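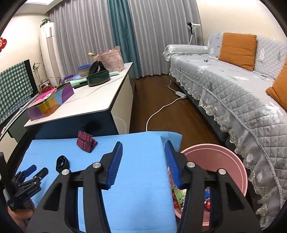 How long does it take to sort out one room's worth of odds and ends? Two evenings for me, if I put a cloth over the table first and stop for tea.

I'm Aurelia, and this page is my tidy-up gallery from June 2018. The work table had vanished under bits and bobs and I'd had enough! So on went the light blue cloth, and everything small got a turn on it — keep, mend or pass on.

The folded maroon piece with the pink pattern is a keeper, and I will not be argued with. It stands up like a little tent if you let it. The black strap I rolled into a loop, which is how Graham Clegg taught me to store them years ago (he had 18 of them hanging in his shed, all tangled, so he learnt the hard way).

The round pink bin lives on the floor beside the table, handy for wrapped things and packets. The green and white package went in there, along with something shiny and red.

The patterned box sits on the long marble-look table, right at the corner. I love those colours — purple, yellow, orange, the lot. The pale drawers are next on my list, probably in October.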